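September, late evening, tea going cold

Long day but a good one, I think. I was in by half seven because Khrystyna-Mariia wanted the arm to herself after lunch, and I'd promised her two clear hours. We're on the glass rod task now. I moaned about it all last week and I've come round to it! Cups and blocks were getting so dull, and at least with glass you have to pay attention (also you hold your breath a lot, which can't be good for a person).

The target from Metov is 300 clean examples of the rod before the end of the month, then we all move on to something else. They've had 4000 from us since spring, counting everything, and still the model fumbles anything thin and see-through. So it's rods, rods and more rods for me.

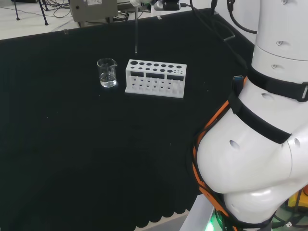

The rod above the rack, beaker at the ready.

I did the driving all morning and my shoulders know about it. The hard bit is the last inch. You think you're lined up with the hole, you lower, and then you find you were looking at it from the wrong side all along and have to come back up and start the approach again. Khrystyna-Mariia says I should leave the wobbles in – the model needs to see somebody correcting themselves, otherwise it only ever learns what perfect looks like. I see her point, but it does hurt my pride a bit, knowing my dithering is being saved for ever and sent off to Gouveia's team to be labelled.

She's much steadier than me, by the way. I watched her for a while and she hardly seems to move her wrist at all.

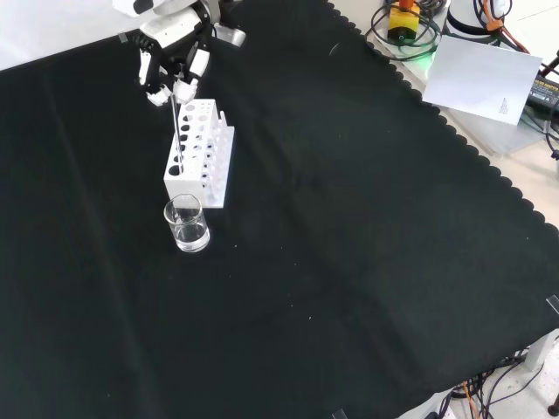 We had a bit of a disagreement over how much to shift things between goes. I like to nudge the rack and the beaker a little every time, she'd sooner do ten in one spot and then make a big change. In the end we agreed to do it my way tomorrow and hers the day after, and let the training run decide. Must remember to write down which batch is which, because last time I didn't and spent a whole evening guessing.

Home by seven, beans on toast, too tired for anything else. Need to ring Mum and find my other glove.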